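Home
Destinations
Packing
Reviews
About
Contact

Plakura carry-on backpack: two weeks, one bag, my poor shoulders

So I finally caved and bought the Plakura. I'd been looking at it since the spring, my sister was sick of hearing me talk about it, and then we booked the trip and I figured if I was ever going to spend that kind of money on a backpack, it was now. We left in July, fifteen nights, four different places to stay, two ferries, and one very long bus ride that I'll be telling people about for the rest of my life.

First thing, the size. It slid under the seat on the small plane with a bit of a shove (I had my rain jacket stuffed in the top, so that's on me) and it went in the overhead bin on the big one with room to spare. The man at the gate looked at it, looked at me, and waved me on. My husband had his old Sevutex roller and got stopped and had to put it in the metal measuring thing while a whole line of people watched. It fit! But he was pink all the way to his seat.

The main compartment opens flat like a suitcase and I love that so much. My last backpack was a top loader and every single morning I'd be pulling out all my underwear in a hostel hallway trying to find one sock. With the Plakura I had clothes on one side, and shoes and the toiletry bag on the other, and by day three I could find my sandals in the dark. There's a mesh divider on each side with a zipper that goes all the way around. The zippers themselves are lovely, big chunky pulls you can grab with cold hands.

Now the straps. The padding is good, the hip belt tucks away when you don't want it, and for short walks I barely noticed the thing. But the strap adjusters slip. Not a lot, just a little at a time, so after 20 minutes of walking the bag is hanging lower than it was and you're doing that hop and yank to get it back up. On the walk from the ferry to the guesthouse (all uphill, of course, with the sun right on us) I must have looked like I was dancing. I ended up tying a knot in the loose end of each strap and that fixed it, but I shouldn't be tying knots in a bag that costs this much.

I put up a short note about the slipping while we were still away, and I got a few replies back.

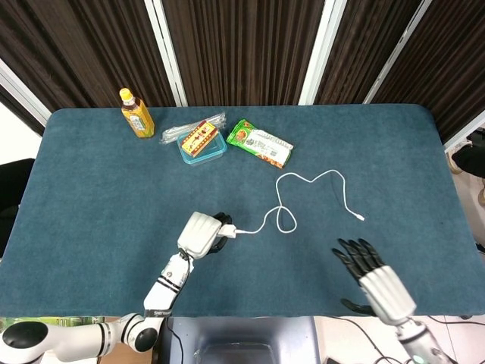 Lakmal Barua wrote that his did the same for the first month and then the webbing got rougher and started to hold. He also said to thread the strap back through the buckle a second time, which takes a minute and looks tidier than a knot. I tried it the same night and he's right, it held all the way to the bus station the next morning. So thank you, Lakmal! I still think Plakura should be the ones telling us that, maybe on that little card that comes in the pocket and only talks about washing.

About washing, by the way — don't put it off like I did. I spilled an entire mango smoothie down the front panel on the bus and left it until we got to the guesthouse, and I scrubbed it in the shower with hotel shampoo. Most of it came out. There's a faint patch by the logo that I've decided is a souvenir. The inside stayed clean and my book was dry, so the fabric is doing its job.

The water bottle pocket is too tight. It's fine if you put the bottle in before you pack, but once the bag is full you need one hand to hold the pocket open and another to push, and then somebody else to get it out for you again. My husband became my bottle butler. A skinny bottle might be better, mine is one of those wide ones.

Things I thought I'd use and didn't: the laptop sleeve (I put maps and a sarong in it), the key clip, the whistle on the chest strap. Things I used all day long: the top pocket for sunglasses and snacks, and the hidden pocket against your back, where the passports lived. That one is so good. It's just big enough for 2 passports and some folded bills and you'd have to take the bag off me to get at it.

I nearly bought the Findcombe instead, and I did get to try one on, because a woman at our second guesthouse had it and let me walk up and down the courtyard with her stuff in it. It's lighter, and the straps didn't budge. But it only opens from the top, and I'm never going back to that. If you pack light and don't mind digging, I'd look at that one. She'd paid $60 less than me too, so I was a little quiet at breakfast.

I'd buy the Plakura again, with the straps double threaded from day one. We're off to Wan in the fall if the flights don't go up any more, and it's already sitting in the hall with my rain jacket in it.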